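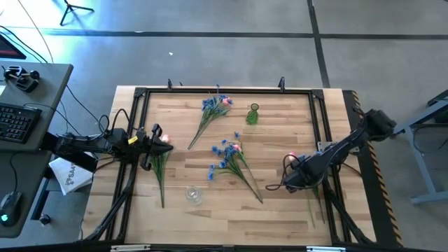

19/01/2021

Fake flowers all day. I have glitter on me from somewhere and I don't own anything with glitter, so I'm blaming the ribbon box.

Blue and pink won in the end. I'd been holding out for white and green (very tasteful, very boring) and Mom looked at the white ones and said they reminded her of the dentist's, so that was the end of that! I ordered the blue ones from Givaritz back in November with the pink to go with them, and they've been sitting in the hall closet under the coats ever since, getting squashed. The stems bounce back pretty well. The petals don't, or not right away. I held a few over the kettle and fluffed them with my fingers and they came up nicely, except one pink one that went sort of limp and sulky, and I've stuck that in the mug on the windowsill where I can be nice to it.

The thing with a bunch is that it wants to be fat at the top and skinny at the bottom, and when you lay it down on a bench it just spreads out and does whatever it likes. I kept getting all the blue on one side and the pink poking out like it was trying to leave. What works for me is to start with the pink, hold it a little high, then feed the blue in underneath and turn the whole thing in my hand as I go. Long stems all the way, no trimming until the very end. I trimmed early on the practice one last week and ended up with something you could put in an egg cup.

Surachet Sitthichai called at lunch about the tables. He wants 9 of them now, it was 6 on Friday, and he would like something on every one, "nothing huge." I said fine. Then I got off the phone and did the math on blue stems and said a word. So that's another order, and Givaritz wants $4 for shipping even on a tiny box, but what can you do. I also looked at Hakala because their pinks are gorgeous, really soft and a little dusty, but a full set came to $290 and I closed the page and made a sandwich.

We still haven't settled on what to stand them in. I like plain glass jars. He likes the tall tin things from Drasex, and I'm sure they look great in the catalog, but with stems this light the whole arrangement would go over the first time somebody reached for the salt. Maybe gravel in the bottom? I have half a bag left from the fish tank — must find it.

Tried twine around the stems, then ribbon, then twine again. Ribbon looks better and slides right off. Twine holds but it's kind of farmers' market, and Mom will have an opinion. I might do twine first and hide it under the ribbon, if the ribbon will lie flat for once.

My hands smell like plastic and my back hurts from leaning over. I do like how the blue looks against pale wood, though, all those little petals together, way better than it ever did in the closet. Want to ask Surachet if we can skip tablecloths.

Soup for dinner, the last of the freezer batch. Need to buy twine, floral tape, stamps, and dish soap tomorrow, and call him back about the jars before he orders the tin ones.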